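Position sizing, part two: when the holding is too small to matter

2 February 2020

In November I moved 2000 pounds out of cash and into two shares, Stilum and Dillo. Touran Hashemi asked why I had bothered with Dillo, given how little of it I bought. It was a fair question and I have been through the numbers again.

Stilum

Stilum makes control parts and sells most of them under contracts of 18 months. Revenue is recognised as the work is done, so the order book tells you more than the half-year profit does. I look at three lines: orders, cash from operations and stock held. Stock rose faster than sales last year. I would want that reversed before adding.

The combined value of both holdings is now 2116 pounds, before dealing costs. Nearly all of the gain is Stilum.
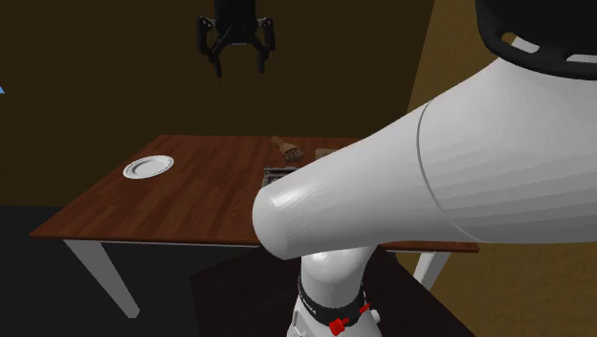
Dillo

Dillo is a small distributor with a depot at Urkthorpe. It pays a dividend twice a year and has no net debt. The spread between buying and selling prices is wide, and on a small holding it takes up most of a year's income. Touran was right about that part.

Mahtab Moradi uses a minimum of 4000 pounds per share and ignores anything that does not justify it. I may adopt a lower floor. Ghasemi, the broker I use, charges a flat fee per trade, so the sums are easy to do - I simply had not done them for Dillo.

No trades planned until the Stilum results are out.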